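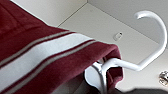 Weinrotes Handtuch mit weißem Streifen auf weißem Gestell

Startseite Bad Küche Textilpflege Service Kontakt

Kategorie: Textilpflege > Waschmittel

Flusell Waschpulver für Buntes, 3 kg

Pulverwaschmittel ohne Bleiche und optische Aufheller. Geeignet für Baumwolle und Mischgewebe bis 60 °C, nicht für Wolle und Seide. Artikelnummer 691. Karton mit Messbecher. 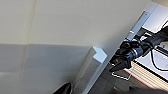 Helle Arbeitsfläche

Weichspüler mindert die Saugkraft von Frottier. Maschinen unter 800 Umdrehungen: zweiten Spülgang einstellen. Nachfüllbeutel sind ab Januar lieferbar.

Diese Seite verwendet Cookies. Mehr erfahren | Einverstanden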